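How a Workshop Chooses and Pays for a Robot Arm

A robot arm is a machine that can pick things up, move them and put them down. It costs a lot of money, takes up space and needs other equipment to go with it. Before anyone orders one, there is a planning stage, and the planning stage often lasts longer than the delivery.

This page follows a plan made by the Brustomeck workshop in Plurville. The workshop wanted an arm that could tidy small objects in a living room.

Start with the job

The first page of a plan should say what the machine has to do. It should be written as a short list of tasks, and each task should be one that can be tested. "Help in the house" cannot be tested. "Pick up a small object from a sofa and put it in a bowl" can be.

Brustomeck wrote down 4 tasks. All of them used objects small enough to fit in a child's hand. This mattered for the price. An arm that lifts light things can have smaller motors, and smaller motors usually cost less.

Three words to know

Reach is how far the arm can stretch from its base. If the arm has to work over the middle of a sofa, the reach must be longer than the distance from the base to that spot.

Payload is the heaviest load the arm can carry. The gripper counts as part of the load. If an arm can carry 2 kilograms and the gripper weighs one, there is one kilogram left for the object.

A gripper is the hand. It is often sold separately from the arm, and people planning for the first time sometimes leave it out of the budget.

Try it on a computer first

A simulation is a computer program that copies a room and a machine. The walls, the furniture and the arm are all drawn by the program, and the arm moves according to rules based on real physics. Moving a sofa in a simulation takes a few clicks. Nothing gets scratched if the arm bumps into it.

Planners use a simulation to answer questions before they spend money. Where should the base stand? Can the gripper get down to the seat without the forearm hitting the backrest? Is there still room to walk past?

Brustomeck used a program called Zoubi for this. In the simulated living room the base stands on a dark pedestal on the floor beside the sofa. The long forearm crosses over the seat, and the gripper points straight down at a green star. A grey bowl lies further along the seat.

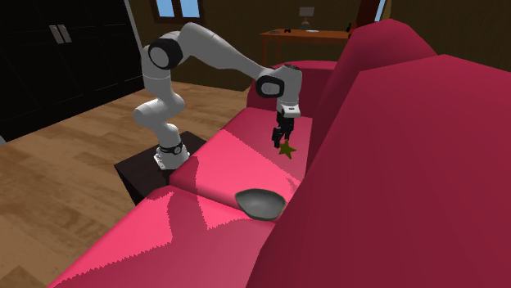
Make the budget

A budget is a list of everything that must be paid for, with a price beside each line. The price of the arm is only one line. Brustomeck had 2143 pounds to spend on everything apart from the arm itself, which had its own fund. These were the lines:

Gripper: 1000 pounds
Pedestal and bolts: 343 pounds
Safety equipment, including a stop button: 400 pounds
Spare gripper fingers: 100 pounds
Money kept back for surprises: 300 pounds

Add the lines together and the total is 2143 pounds. If the total had been higher, something would have had to be made cheaper, bought later or removed.

The last line is called a contingency. It is there for costs that cannot be known in advance, such as a longer cable or a repair to the floor. If it is not needed, it stays in the bank.

Compare the sellers

The workshop asked for a written price, called a quote, from more than one seller. A quote should say what is included. The quote from a seller called Trelent included delivery and a day of training. Another quote looked cheaper, but delivery and training were extra, and with those added it came out higher.

Questions to ask a seller:

How long is the guarantee?
Are spare parts easy to get?
Does the gripper fit the arm without an adaptor?
Who repairs the arm, and where?
How much electricity does it use?

Plan the space and the time

An arm needs clear space in every direction it can swing. Planners draw this as a shape on the floor plan — the working area — and keep people out of it while the arm is moving at full speed. The pedestal must be fixed so that it does not rock. There must be a socket close enough that no cable lies across a walkway.

Time goes in the plan too. Brustomeck ordered in December and allowed extra weeks for delivery, fitting and safety checks. The checks come before the first task is tried.

Words used on this page

Base: the bottom part of the arm, which is fixed in place.
Contingency: money kept back for surprises.
Payload: the heaviest load an arm can carry, gripper included.
Quote: a written price from a seller.
Simulation: a computer copy of a room or machine, used for testing.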